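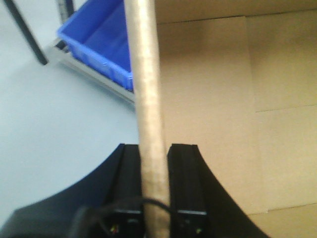 Natanael Bezerra thinks I should stop sorting the stock by length and start sorting it by how straight it is, and he wrote as much across the top of yesterday's page, in pen, so now it's part of the record. His argument is that a long pole with a bow in it gets cut down sooner or later anyway, so why store it with the good long ones?

January 10, 2021

OK, I tried it his way this morning (grumbling a bit) and I have to admit the long rack looks a lot better! I rolled every piece of the Grellby order on the flat bench and watched for daylight underneath. Out of 24, 6 had a wobble I didn't like. Those are now standing by the saw with a pencil cross on one end, please don't put them back.

The blue bin stays for offcuts. Nothing under 400 mm goes in the rack anymore, it all goes in the bin, and when the bin is full somebody takes it over to Trindade for the kids' kites. Last April we let it pile up and I was tripping over short ends for weeks.

Sanding: 120 grit, then 180, along the length. I skipped the 180 on one piece to see if anyone would notice and yes, you can feel the fuzz with your thumb right away. So no skipping.

Still to do: ask Grostbridge if they'll wrap the next delivery at both ends, the last lot came with dented tips. Label the rack again (the tape fell off, AGAIN). Find the good pencil sharpener. Natanael wants to try a coat of oil on two of the crossed ones before I cut them, fine by me, but do it on newspaper.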